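Davel hinged timber box, divided interior: review

Reviewed by Svenja Bühler
16/06/2020

Davel sells a small range of pale timber storage boxes through its own site and a handful of stationery retailers. The one reviewed was bought at full retail price and has been in daily use since April, first on a desk and later on a workshop shelf. It holds drill bits, spare fuses, pencil leads and a lot of small hardware that used to live in jam jars.

The box arrives assembled. Packing was a single-wall carton with folded paper at the corners, and there was no damage. A slip of paper gives care directions in four languages: dust with a dry cloth, keep away from radiators, do not soak. No oil or wax is supplied. Davel does not state what finish is used, and an email asking about it went unanswered.

Construction

The body is light timber inside and out, with a fine, straight grain on the interior floor. Sanding is even. The inside corners had a little dust in them on arrival, which came out with a brush. I found one rough spot on the rear rim, 30 mm long, and took it down with 400 grit paper. A start at 300 would have been quicker.

The lid is thick at the front edge and stiffer than I expected at the price. Laid against a steel rule it showed no bow in April and shows none now. Humidity in the workshop moves a fair bit over autumn, so this was worth checking. The thickness also adds weight, and a lid this heavy on a box this size shifts the balance rearward when it is fully open. With the compartments empty, the box can be tipped by a light knock. With anything in them it stays put. 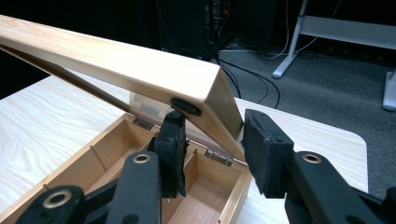
4 min read

Two flat metal hinges join the lid to the back wall, fixed with small screws. One screw on the left hinge was slightly proud and kept the lid from seating. A quarter turn with a jeweller's screwdriver fixed it. The screws are short and bite into bare timber, so overtightening will strip them. If that happens, a sliver of toothpick and a drop of PVA glue is the usual repair.

There is no stay and no friction in the hinges. The lid will not hold partway, and below the upright position it falls under its own weight. A small black bumper near the front corner takes some of the noise out of the landing -- not all of it. Anyone using the box in an open-plan office will want to lower the lid by hand.

There is no latch either. I carried the box between rooms without trouble, but I would not put it in a car boot without a strap. The Ekell box has a proper catch, and on that point it is the better design.

Compartments

Thin timber dividers split the interior. They are stiff enough for the job and did not flex noticeably when the sections were packed with hardware. I made no attempt to remove them, and the slip does not mention whether they are meant to come out. Buyers who want to change the layout should treat it as fixed.

The bare floor is the weak point for very small parts. Fine washers lie flat against it and are hard to pick up with a fingernail. I cut a piece of felt for one section and the problem went away. Pencil leads need their own tube. Loose graphite marks the timber and only partly lifts with an eraser.

Load and wear

I put 100 assorted wood screws in one section and left them there for the whole test. The floor has not sagged and the dividers have not moved. The screws left faint scratches, visible in raking light. A coffee ring on the lid came off with a barely damp cloth, though the grain lifted a touch and needed a light rub afterward. Whatever the finish is, there is not much of it.

Compared with others

The Draltex organiser is cheaper, lighter and has movable plastic walls. It is the practical choice for a van or a toolbox, and its lid rattles. The Polat case is closer in style, with a neater lid fit, but its sections are too shallow for anything taller than a fuse. Ekell sits at the top on price and the catch accounts for a good part of that.

Verdict

A sound desk or shelf box with a flat lid and tidy sanding. It needs a lid stay, and a thicker finish would help. Check the hinge screws on the first day and line at least one section. Recommended for stationary use.

Returns are accepted by Davel within 30 days, with postage at the buyer's cost.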